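Call for participants: how people respond to vetting and records checks at work 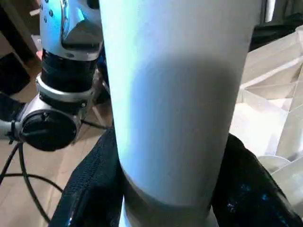
A white cylinder held between two black gripper fingers.

Last updated: January

Trivo is looking for adults who have been through a background check for a paid or unpaid role with children or vulnerable adults. We want to hear what you were told about the information held on you, whether you saw it, and what happened if you asked for a correction.

The study is led by Desta Feyisa and Leonie Thaler. It covers privacy notices, how long records are kept, and who can read them. We are not collecting criminal records and will not ask you to disclose one.

Who can take part
You must be 18 or over and have had a check completed in the past 10 years. Teachers, coaches, care staff, bus drivers and school office staff are all welcome. People whose application was turned down or withdrawn may also apply.

What is involved
An online survey, open until 2,000 responses are in. After that, 200 people will be invited to a phone interview lasting under an hour. Interviews can be booked up to 8 p.m. You may skip any question and may leave the study at any time before the transcripts are made anonymous.

Payment
The survey is unpaid. Interviewees receive a gift card, sent by email after the call.

Your data
Names and contact details are stored apart from answers and deleted when the study closes. Requests to see or remove your data go to Gion Lanz, data protection contact.

To apply, fill in the short form on the Trivo studies page or ask for a paper copy at the front desk.

Filed under: Privacy, Research, Take part

We use cookies to remember your settings. Accept all | Manage choices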